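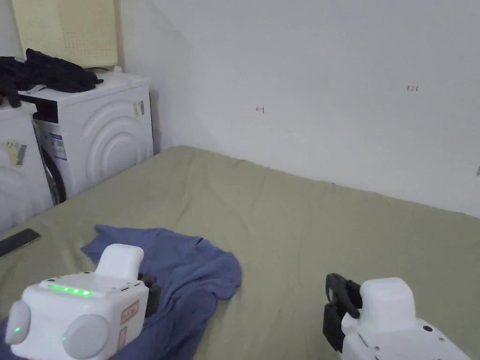

Automation at the Pririvach laundry

The Pririvach laundry is a commercial wash-and-fold business run by Ayala, a linen and garment service company. Best known locally for bringing in automated folding, and for what that did to the jobs there. Work covers bed sheets, towels, work clothes and some household laundry dropped off by the bag. Staff at the time of writing: 25.

Background

Washing and drying were mechanized long before anything else in the building. Load, set, start, unload. Folding stayed a hand job. So did sorting, pocket checks, stain checks and bagging. Folders worked standing, in pairs for sheets and alone for everything smaller, and were paid by the hour with a piece bonus on top. The bonus was worked out from a paper tally kept at each table.

Turnover on the folding tables was high. Sore wrists and shoulders were the usual complaint, along with the heat near the dryers. Ayala raised the bonus once and added floor mats, with little effect on how long people stayed.

Introduction of the system

The folding system was supplied by Neltov, a small automation firm. It came in stages. First a trial on flat items only - pillowcases, hand towels - then shirts and pants. Fitted sheets were tried and dropped, then tried again. They are still mostly folded by hand.

The system learns from people. Experienced folders do the job with hand-held grippers in place of bare fingers, and the recordings are used to train the machine arms. Picking up one corner of a crumpled cloth, shaking it out, finding the next corner. Simple for a person, slow for a machine. Recorded folding became a paid task of its own, done in shifts of 2 hours because the grippers are tiring to hold up for longer.

A job tracking program called Gidico replaced the paper tallies in the same period. It logs bags in and out, and flags items the arms have given up on. The two are seperate products but workers tend to talk about them as one thing.

Changes in the work

The number of full-time folders went down. No layoffs were announced; people who left were not replaced, and a few moved over to recording or to the exceptions table. The exceptions table takes whatever the machine can't do: straps, hooks, inside-out sleeves, anything delicate, anything with something left in a pocket. Harder work per item than before, according to the people on it, as the easy towels that used to break up the day now go elsewhere.

Piece bonuses ended. They were replaced by a flat raise, which suited slower workers and cost the fastest ones money. This was the main dispute of the changeover, more than the machines themselves. Dayana Tamayo, a shift lead who had folded for years before moving to training, argued that skilled folders should be paid extra for recordings, as the machine was using what they knew. Ayala agreed to a one-time payment of $600 for each worker who finished the first recording round. Tamayo called it a start. Requests for a continuing payment were turned down.

Other effects, smaller:

Less lifting. Carts now go straight to the arms.
More standing still and watching. Some workers found this worse.
Night shift cut to a skeleton crew, so fewer late hours and less late pay.
New hires learn exceptions first and plain folding second, the reverse of the old order.

Output

The busiest day on the Gidico log is October 19, 2023, with 2,721 items folded by hand and machine together. The log does not split the two, so the share done by the arms that day is not known. Jams and dropped items are cleared by hand and counted as normal folds, a practice staff have questioned.

Quality

Machine folds are even but loose. Hotel customers accepted them early on; household customers complained more, mainly about shirt collars. Collars now go to the exceptions table by default. Dark clothes were a problem at first and needed there own round of recordings under brighter lights.

Current status

The system is in daily use for flat items, shirts and pants. Recording goes on at a lower rate, mostly for fitted sheets and kids' clothes. Washer and dryer loading remains manual.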